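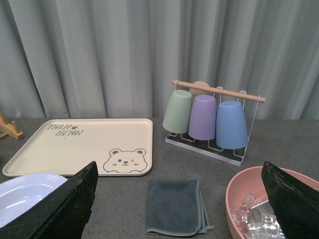 Bear tray on the side counter.

Wednesday, cyst follow-up notebook

A slow but rather pleasant morning with the liver cyst reports. The Prositz export came through overnight with 700 lines in it, and I've been working down from the top with a pot of tea and the good chair (sorry, all). Most read easily enough, though the older ones say "small" and leave it there, so I've put those in a pile of their own until we agree what small means.

Second reads
Cavance and I disagreed on 4 of the first 50, which I'm quite happy with! Two were my own typing.
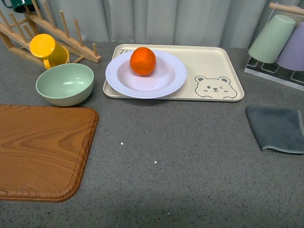 Things to sort out before the July meeting
1. Ask the Lakel office whether repeat ultrasounds done elsewhere can be sent over. It seems a shame to lose those children from the count when the scan exists somewhere.

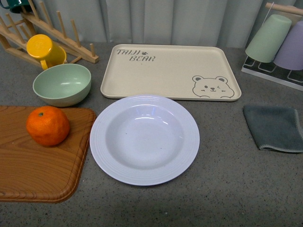

2. Settle the shortest gap we'll accept between scans. I had 2 months written down, the Raju sheet says something longer, and I can't for the life of me remember which came first.
3. Rename the column called "size2", please, whoever gets there before me.

Carrying on from line 51 after lunch.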